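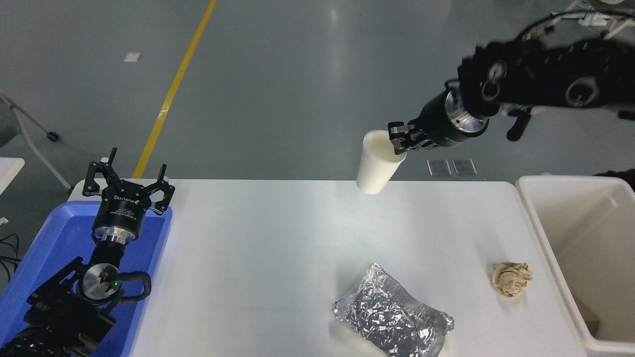 Who We Are

Niltiton reads company reports for people who own small pieces of companies. Our subscribers are mostly private shareholders with a modest holding in a local retailer, a bank or a building supplier, and an annual report on the kitchen counter that they suspect is telling them less than it should. They are usually right to suspect it.

We started with 28 subscribers and one newsletter. We now have 376, and still one newsletter. Growth for its own sake is something we complain about in other people's reports, so we try to keep an eye on it in our own.

What We Do

Each issue takes one set of published accounts and goes through it from the back. The notes come first, then the cash flow statement, then the balance sheet. The chairman's letter gets read last, if there is time. A "record year" in the letter sometimes turns into a change in how stock was valued by the time you reach note 4, and we would like our readers to meet the note before the adjective.

We pay particular attention to dividends. A board that recommends a generous payout may have had a good year. It may also have sold a warehouse, or borrowed, or put off repairs until the next board has to deal with them. The report will normally let you work out which, but you have to add up figures that have been printed a long way apart.

The Flastavwood Method

Flastavwood is the name of our checklist, and we admit it sounds grander than it is. It has 5 questions. Where did the cash come from? Who is owed money, and for how long? Which division is being carried by the others? What did the directors pay themselves? What was in last year's report that has gone missing from this one?

It does not predict share prices. We have yet to see a checklist that does, and we have been sent plenty.

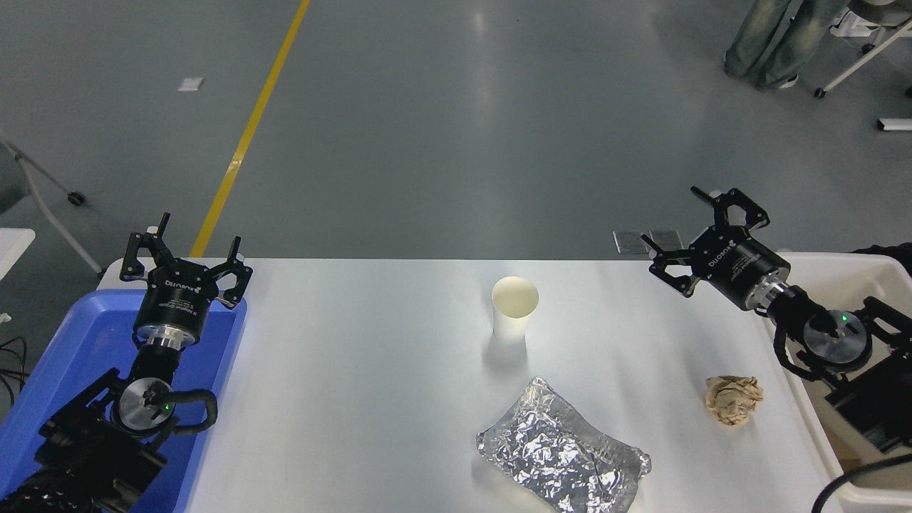
White table, with a paper cup near the center.

How We Are Paid

Subscriptions, and nothing else. We take no advertising from listed companies and no fees for "investor awareness," a phrase we have never seen defined to our satisfaction. Our own accounts go out to every subscriber in April. They are short and fairly dull.

The Kulkarni Desk and Falow

The Kulkarni desk handles readers' questions about reports we haven't covered. Expect a reply within four working days - longer in reporting season. Falow is our archive of back issues, including the ones we got wrong, which are marked as wrong at the top.

We do not give personal investment advice. If you want someone to tell you what to buy, there is no shortage of firms willing to do it, and we would suggest reading their accounts first.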